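Teaching by Hand: A Talk With the Lead Operator at Kocsis

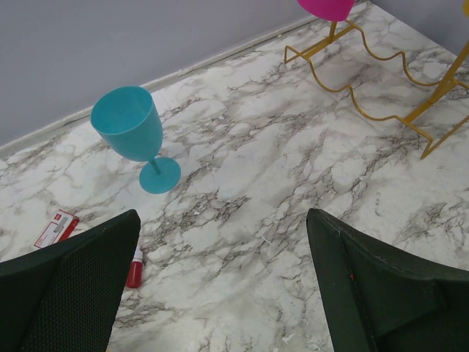 The lead operator at Kocsis has spent most of the past year moving a robot arm without touching it. She sits at a desk, holds a pair of leader handles that match the arm's joints, and does ordinary chores through them. Whatever she does is recorded, and the recordings are used to train the arm to do the chore by itself.

She asked not to be named, which is the usual rule at the company for people below management. We talked in the break room and then at her station, where she had a glass-racking task to get back to.

"People think I'm programming," she said. "I don't write code. I pick up a wine glass and hang it on a rack. Then I do it again."

Kocsis is a small shop that makes training sets for other companies. Its largest customer at the moment is Jiramov, which wants an arm that can put away stemware in rental kitchens. The order was for 500 good demonstrations of one task, split among several operators. When I visited in December her own share stood at 57.

I asked what makes a demonstration good.

"The glass ends up where it belongs and I didn't do anything weird on the way there," she said. "If I hesitate, the robot learns to hesitate. If I bump the rack and fix it, that can be useful, but only if I fix it cleanly. If I bump it and then sit there thinking, I throw it out."

Throwing one out takes a pedal under the desk. Left pedal keeps the recording, right pedal drops it. New operators drop too few, she said. They remember how hard they worked on a run and don't want to lose it.

The glasses are plastic. She has tried real ones and doesn't see the point at this stage. The stem is still thin, the foot is still wide, and the gripper still has to come in at an angle that leaves room to turn the thing over. What changes with real glass is how hard you can squeeze, and the customer has put that off to a later order.

"The stem is where everyone wants to grab," she said. "It looks like a handle. But if you pinch the stem and you're off by a little, the bowl swings. Then you have to chase it. I usually go for the bowl, low down. The other operators don't all agree with me."

Does it matter if the operators disagree?

"It matters a lot. For a while we had two people grabbing the stem and two grabbing the bowl, and the trained arm would go to a spot between them and close on nothing much. So we had a meeting and wrote down one way. Then Jiramov said they wanted some variety. So now it's one way for the grasp and anything you like for the path."

Each station has two camera views on the operator's monitor. One comes from a fixed camera on a post, and the other rides near the gripper and looks out past the fingers. She works almost entirely from the second. The post camera is good for finding the rack at the start, she said, but its depth is hard to judge. From the wrist she can watch the gap between the fingers and the object coming into it.

"You get used to seeing the world from there. My first week I got a headache every day by eleven. The picture moves when you move, and your own head isn't moving. It went away."

The setup on the table changes between runs. An operator moves the glass, turns the rack, and puts in other small items that have nothing to do with the job. The written instructions call these distractors. The operators call them junk. They come out of a plastic tub and get picked with little thought, which is fine with the people who do the training. An arm that has only ever seen a glass alone on a table tends to fall apart when there's a box next to it.

"I like having the junk close to the glass," she said. "It makes my job harder, but that's how a kitchen is. You never have a glass standing all alone with a foot of space on every side."

She put her hands back on the handles and ran a few while I watched. It was slower than I expected. She lined up well above the glass, came down, closed, waited for the fingers to settle, and lifted. The turn toward the rack was one steady motion. She kept three and dropped one, and when I asked what was wrong with the dropped one she said her elbow had hit the chair.

Before this job she worked at Tendum, which does the other kind of teaching. There the operator stands beside the arm, switches it to a loose mode, and pushes it through the motion by hand. The two methods are often talked about as if they were the same, and I asked her to compare them.

"By hand is faster to learn. You can teach somebody in 19 minutes, I timed it once. You feel the weight, you feel it touch the table. With the handles I have almost none of that. Mine have a little resistance when the fingers close and that's it."

So why use the handles at all?

"Your arms are in the picture. When you push the robot around by hand, the cameras see your hands the whole time, and later your hands aren't there. At Tendum we got around it by playing the motion back with nobody touching it and recording that. But if the glass moved a little in between, the playback missed. For packing boxes it was all right. For a glass on a wire rack I wouldn't want to do it."

Her other complaint about hand guiding was physical. The arms at Tendum were heavier, and even in loose mode she was sore by the end of a shift. At Kocsis the limit is attention. Operators work in blocks of 40 minutes with a break after each, and she says the last few runs of a block are usually the worst ones. She has asked for shorter blocks. The company is trying it at two stations.

The recordings go to a rack of computers down the hall, and a trained model comes back to the station a day or two later. She gets to watch it try. The first one for this task, trained on 100 demonstrations, could pick the glass up most of the time and could hardly ever hang it.

"It would carry the glass over to the rack and then sort of hover," she said. "I knew where it got that. I used to hover. I would stop right before the rack to check my angle, every single time, and I had no idea I was doing it until I saw the robot do it."

She retrained herself to check the angle earlier, while the arm was still moving. The other operators did the same. The second model hung more of the glasses, though she would not give me a rate, saying that was for Jiramov to give out.

The arm itself came from Brokitz, and she has a short list of things she would change. The finger pads wear and have to be swapped more often than the manual says. The gripper opens wide enough for a bowl but takes its time doing it. The handles are sized for bigger hands than hers, so she has wrapped foam around the grips and held it on with tape.

I asked if she thinks about the arm taking over the chore once it has learned it.

"Then I get the next chore," she said. "I heard it's going to be folding dish towels. I've done towels. I would rather stay on glasses."

She looked at the monitor, moved the rack a few inches with her free hand, and started the next run.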